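Labels that fade in storage: notes from the Wullberg store

Last updated: March

The label check at Wullberg has now been completed and the results have been passed to the other Clekska stores. The check covered 107 labels which had been in place for 24 months, all of them on small mixed items held in boxes on open shelving. Of these, 13 could no longer be read by eye or by scanner. A further group could be read by eye but not scanned. These are discussed separately below, as the cause is different.

All of the labels that failed outright were direct thermal. This type of label has no ink. The paper carries a coating containing a dye and a developer, and the print head heats the coating until the two react and turn dark. The method is cheap and the printers need very little attention, but the reaction can be triggered or reversed by things other than the print head. Heat will darken the whole label. Strong light will turn the background yellow and weaken the print. Oils, alcohol and the softeners in some flexible plastics will attack the image directly, and in the worst cases leave a blank label with no sign that it was ever printed.

The last of these accounted for most of the failures at Wullberg. Labels on plain card did well. Labels on soft plastic wallets, or lying face down against them, did badly, and the loss often followed the line of contact. One label had a clean diagonal edge between dark print and bare paper where a wallet flap had rested on it.
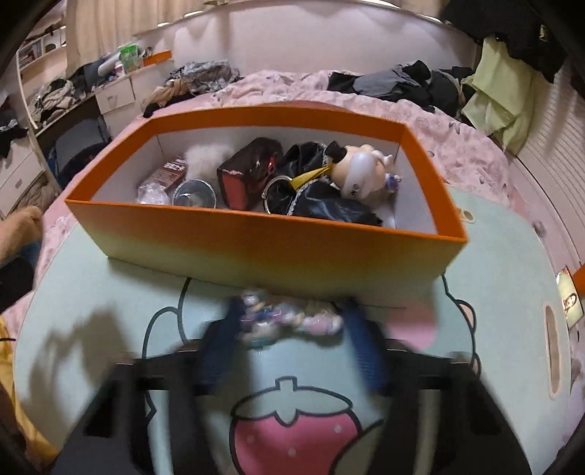 Transfer labels behave differently. In this method the print head melts ink from a ribbon on to the label face, and once there it is fairly stable. The weakness is mechanical. Wax ribbon on smooth film can be rubbed off with a thumb. Wax and resin ribbon is harder, and full resin is harder again, though it needs a hotter head and a slower print speed. None of the transfer labels at Wullberg had faded, but several were scuffed along the top edge where items had been slid in and out past each other.

The Won store uses transfer labels throughout, on a 100 mm roll, and reported no unreadable labels over the same period. It should be said that Won handles its stock less often and has no south-facing windows, so the two sets of results are not a fair comparison. Won also keeps its spare rolls in their original bags, whereas the Wullberg rolls had been standing on a shelf above a radiator. Blank thermal stock ages before it is printed, and a roll that has been kept warm will give a weaker image from the first day.

The labels that could be read by eye but not scanned were a mixture of both types. In most cases the bars were sound and the fault was in the margin. A barcode needs a clear area at each end, and the Zilanex template used at Wullberg had been edited to fit a longer item description. The description ran into the clear area on any item with a name over two lines. Some scanners tolerated this and some did not, which is why the fault was not reported earlier. The template has been corrected. Old labels will be replaced when the items are next handled, and no special round of relabelling is planned.

Position matters as much as print. The current guidance says only that a label should be "visible", and the check showed how widely this had been read. Labels were found on bases, under flaps, round corners and across openings. A label wrapped round a tight curve will lift at one end, and a barcode wrapped round the curve cannot be scanned in one pass. Where the item is round, the bars should be stacked like the rungs of a ladder so that each bar follows the curve and the scan line runs along the length of the item. 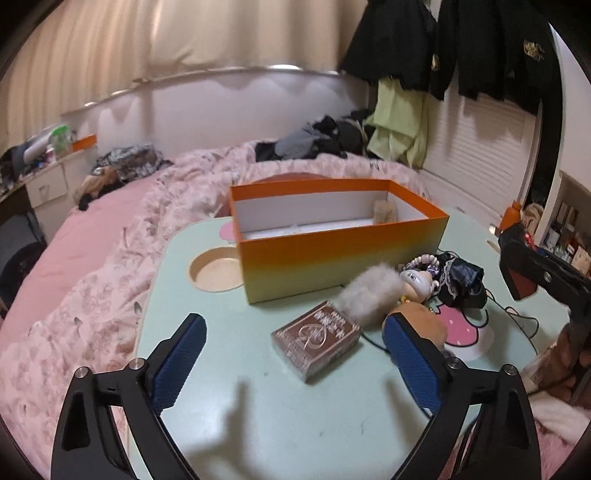
Loose cards are a different case from stuck labels and the guidance has had little to say about them. They are used where an item should not have adhesive on it, or where one reference covers the whole contents of a container. The difficulty is that a card goes wherever the contents push it. A small beige card tucked into the back corner of a box, with its faint printing against a white lining, is easy to pass over even when the box is open and has no lid. Cards should stand at the front, upright, with the reference in the top third. Type should be black and no smaller than the size used on the shelf strips. Pale card is acceptable. Grey or brown print on pale card is not, and draft mode should be switched off before printing.

Pencil is still permitted for cards and is in many ways the best choice. It does not fade in light, is not affected by softeners, and can be corrected without a new card. Use a soft grade and press lightly. Ballpoint should not be used, as some inks migrate into plastic sleeves and leave a reversed copy of the text on the inside of the sleeve - which then gets read as the wrong reference when the sleeve is used again.

Changes to the guidance are as follows.

Direct thermal labels may be used for goods in transit and for anything held for less than one season. They should not be used for stored items.

Stored items should have a transfer label, printed with wax and resin ribbon on paper or full resin on film. Ribbon and label must be matched. A resin ribbon run at the wax setting will look correct when it leaves the printer and flake within days.

Labels must not touch soft plastic. If an item is kept in a flexible wallet, the label goes on a card in front of the wallet, with a gap.

Spare rolls are to be kept bagged, flat, and away from heating.

Wullberg will move to transfer labels as existing rolls run out. The cost per label is higher, mainly because of the ribbon, but the figure does not include the time spent identifying items whose labels have gone blank. That time has not been recorded at any of the stores and it would be useful if it were. A column has been added to the fault sheet.

Recent items

Shelf strip sizes: revised table
Humidity readings at Won, winter quarter
Cleaning print heads without solvent damage
Fault sheet: what to enter and when

Comments

We had the diagonal fade as well, on three boxes near the loading door. Put it down to sunlight at the time. Will go back and check for wallets.

Does the softener problem apply to the stiff clear sleeves too? Ours are polyester as far as I know.

Reply: Polyester sleeves are fine. It is the soft vinyl ones that cause trouble, and if they smell like a shower curtain they are probably vinyl.

Could the corrected Zilanex template be put in the shared folder? The one there still has the long description box.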